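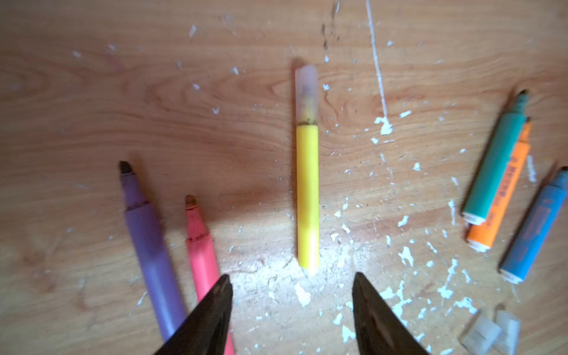

Fig. 1. Wrist view, capping task, yellow marker between the fingers.

Capping Highlighters with a Two-Finger Gripper: Final Report
Robotics Project Course, Trulberg Technical College
December 21, 2025

Print this page | E-mail this page

1. What we set out to do

Our proposal in the fall promised a robot that would tidy a student's desk. The reviewers wrote "scope?" in the margin, and then wrote it again further down in case we had missed it. By the second meeting we had cut the desk down to its pens, and the pens down to highlighters. By the third we had agreed that the arm would pick up a loose cap, find an uncapped highlighter and put the one on the other. A four-year-old can do this. We had a semester, an arm and a grade depending on it.

The task is harder than it sounds for dull reasons. A cap has to line up with the barrel in position and in angle, and the last bit of travel needs a push. Push too early and the marker rolls away. Push at a slight tilt and the cap catches on the rim and sits there looking finished. We came to hate that second case more than any other, for reasons given in section 4.

2. Setup

The arm is the Schouten bench model the department lends to all the project teams. It has a two-finger parallel gripper, and we replaced the stock pads with our own tapered fingers, printed in black, so that the tips could get in beside a marker without shoving its neighbors. The first set was too blunt and the second too flexible. The third set is the one in Fig. 1 and we stopped there, partly on technical grounds and partly because we had used up our printing allowance.

A small camera sits at the wrist and looks down past the fingers. This gives a good close view of whatever is between them and a poor view of everything else. Markers out toward the side tend to come out soft, and some run partly out of view, like the blue one in Fig. 1. Our control software, which we named Gusten after a long evening, takes the wrist images and decides on the next move.

Caps are a special problem. The ones on our highlighters are frosted and let light through, so they take on a bit of whatever they are lying on. On our warm brown tabletop, under a lamp, a cap can look a lot like a bright patch of tabletop. Gusten spent most of October trying to pick up glare.

3. Data and training

We collected demonstrations by driving the arm by hand through a pair of control handles. In all we recorded 500 attempts, of which we kept the ones where the cap went on and the marker stayed on the table. We also kept 16 bad ones on purpose, as examples of what to avoid, and then in a moment of poor file naming trained on them as if they were good. The result was a robot that would approach a highlighter with great care and knock it over the edge. The files have since been renamed.

The markers were laid out differently each time, in loose groups and at different angles, with the caps off to one side. We changed the lamp position between sessions. We did not clean the table between sessions, a decision that was never made so much as arrived at. Bits of white grit collected on the wood and we left them. Our claim in the midterm talk that this was "background variation" was generous to ourselves, but the model does seem to ignore small flakes, and a test on a clean table at the Pledmont lab next door gave about the same results as ours.

The highlighters had a hard life too. Tips dried and got dark, and ink built up at the necks where the caps go on. We had planned to swap in new ones halfway through. When we tried this, success dropped, apparently because Gusten had come to rely on a dirty ring to tell it where the barrel starts. We went back to the old ones. A future team should mix clean and dirty markers from the first day and will then be able to feel superior to us.

4. Results

We ran 100 test trials. A trial counted as a success if the cap stayed on when one of us picked up the marker by the cap and held it in the air. We brought in this rule after an early round of testing in which the score was excellent and the caps fell off.

Under the stricter rule the arm succeeded in more than half of the trials. Most of the failures were tilted caps. The next largest group was failed grasps, where the fingers closed on the table next to the cap, and 11 trials ended with a marker rolling out of reach. Markers lying by themselves went best. Markers lying side by side went worst – the arm would start on one and, on meeting its neighbor, lose all sense of purpose.

Color made less difference than we expected. We had a theory that yellow would be the easiest, and one of us defended it at length in two meetings. The numbers did not support it and the theory is mentioned here only because it was promised a place in the report.

5. What we would change

A second camera, fixed above the table, would help most. The wrist camera is fine for the last stage but it is like looking for your keys through a paper towel tube. Second, some kind of force sensing in the fingers, so that the arm could feel the cap click on. At the moment it pushes for a fixed time and hopes. Third, we would write the success rule before doing any testing.

We would also buy spare caps. Several have gone missing since September, and one turned up inside the arm's cable cover, where it had been making the noise we blamed on the motor.

6. Handover

The arm goes back to the department in January. The fingers stay with it, along with the drawings and a spare pair in a bag taped under the bench. The code and the recorded attempts are on the course drive in the Gusten folder. Please read the notes file before training anything, and check which folder the bad attempts are in.

Print this page | E-mail this page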